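Section 4. Running the table-setting demonstration for visitors

Read this section even if you have run the demo before. The Bruvau sales sheet says the two-arm table "runs itself on open days." It does not, and visitors notice.

Before the doors open

1. Switch on the controller and wait for the ready message. Allow 14 minutes, whatever the quick-start card claims.
2. Load program 709. Do not load 47, which expects a different tray position and will stop at the first move.
3. Lay out the tray, glass, plate and cutlery. Keep the spoon and fork apart on the bare wood.
4. Put the notebook on top of the blue folder, well away from the tray.
5. Keep hands and sleeves outside the rails from this point on.

Note: The layout does not have to be neat. A neat layout makes people suspect the arms only know one arrangement - and some days they would be right.

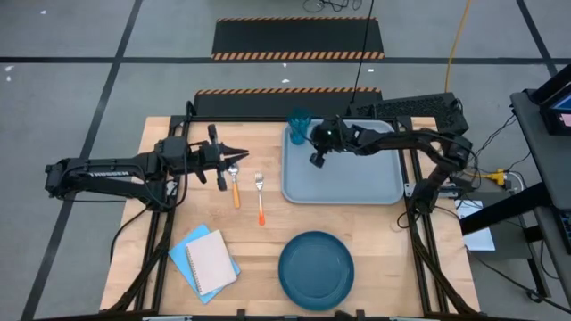
Visitor Program, Nunen Hall Robotics Team

Starting the demonstration

6. Ask visitors to stand back from the rails and watch for trailing cables.
7. Press Start once. Pressing it again pauses both arms.
8. Let the left arm deal with the cutlery and the right arm with the glass. If either one stalls, say so and restart. Do not call it "thinking."

Caution: The glass is the item most likely to be knocked over. Stop the run if a gripper comes down on the rim.

9. When asked how often it works, give the figure from the log, good or bad. The brochure number comes from Bevero's own tests, and we have never matched it.

After the visit

10. Stop both arms before anyone reaches over the table.
11. Write down every run, including the ones you stopped by hand. Failed runs left out of the February log made the results look far better than they were.

Questions about this section go to Priit Grīnberga, extension 2210.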